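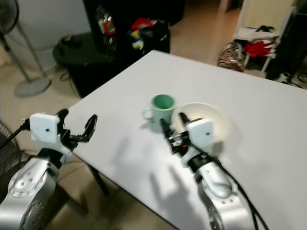 Peruscombe mug and bowl set: my review after a summer of daily use

I bought the Peruscombe breakfast set in July, when my old mugs were down to two survivors and one of those had a chip right where your lip goes. It's a mug and a bowl, sold together in one box, and I got mine from Corow because they had the green in stock and everybody else wanted me to wait. I paid $47, which made me gulp a little (for one mug! and one bowl!), but I'd been eating oatmeal out of a mixing bowl for weeks and I was ready to be a grown-up about it.

The mug is the star. I know green mugs are everywhere right now, but most of them go either hospital or avocado, and this one is soft and minty and looks good next to pretty much anything. I reach for it every single morning. It holds a proper coffee with room for milk, and the handle fits three of my fingers without squashing them. My friend Ghazala Usmani has bigger hands than I do and she says it's a two-finger handle for her, so keep that in mind if you like a full grip.

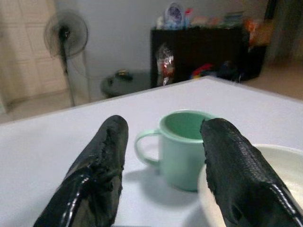
Color was the thing I worried about most, ordering online. The store page made it look like one flat shade all over, and I've been burned before by a "sage" teapot that showed up the color of pea soup. This time I'm happy. The inside is a slightly deeper green than the outside, so you get a bit of contrast every time you finish your drink, and the rim has a little roll to it that feels nice to sip from. The shade does shift with the light, mind you. By my kitchen window it's nearly gray before breakfast and a lot greener by lunch.

Now the bowl. It doesn't match the mug, it's an off-white, and I was all set to complain about that until I put them down side by side and liked it. It's wide and shallow, so it's great for pasta, salad, or cut-up fruit. For soup I'm less sold. Fill it the way you'd fill a normal soup bowl and you'll be walking very slowly to the couch (ask me about Thursday's minestrone). Cereal works if you go easy on the milk. I'd still buy it again, but I'd love a deeper version.

Washing up has been easy. Both go in the dishwasher, top rack for the mug, and I haven't seen any scratches from spoons so far. Tea does leave a ring in the mug if you let it sit overnight. Baking soda and a wet sponge takes it right off.

Things I'm not wild about: the box was huge and stuffed with so much paper that I was finding bits of it under the fridge for days. And you can't buy the mug by itself! I wrote to ask and got a nice reply from Emmett Mbeki in customer service saying they only sell the set. I also had a Gruber mug for years that was half the price and kept coffee warm longer, so if heat is your main thing, look there first.

Four stars from me. I'm saving up for a second set, probably in the green again, unless they bring out a yellow.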